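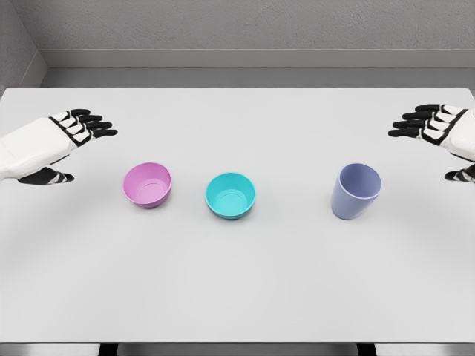 第8讲 双手操作套件试用笔记(课堂讲义)

上节课有人问我,Skikiritz 这套仿真包到底值不值得买。我自己用了一个学期,先说结论:教学够用,做研究得再想想。

先看基础任务“叠碗”。桌上两只碗、一个杯子,粉碗靠左,青绿色的碗在中间偏左,淡紫色的高杯单独在右边。任务要求左手拿粉碗,放进青绿色那只里,右手再把杯子挪过来。听着简单吧?大家第一次跑的时候,多半会卡在拇指上!这套手的拇指位置比四指低,手掌朝下往前伸,指尖还没够着碗沿,拇指可能先碰桌面了。我的办法是先把手腕抬高一点,再慢慢转,别急着合拢。

杯子是另一回事。它比碗高,上宽下窄,从上面抓容易打滑,我更喜欢从侧面包住(Neville Kettle 在 Ivine 那门课里坚持从杯口捏,我俩为这个争过好几回)。你们两种都试试,把接触力曲线存下来,下周要用。

说说不满意的地方。默认摩擦系数是偏大的,碗抓起来太稳,换到真机上要吃亏。我跑了166次,用默认值失败11次,把摩擦调低以后失败68次,差别就这么大。另外说明书写得真够呛,关节命名左右手不统一,请以我发的对照表为准。

Doucette 那套我也借来玩过,界面漂亮,可是手指模型太粗,指垫接触几乎没法调。预算紧的同学不用纠结,实验室机器上已经装好 Skikiritz 了。

作业:
1. 跑通叠碗,默认摩擦和低摩擦各一组。
2. 把粉碗和杯子的初始位置对调,看左手的轨迹要改哪里。
3. 写半页评价,讲讲你愿不愿意用它,缺点尽管写。

文件交到 Starkholm 共享目录,晚上八点前。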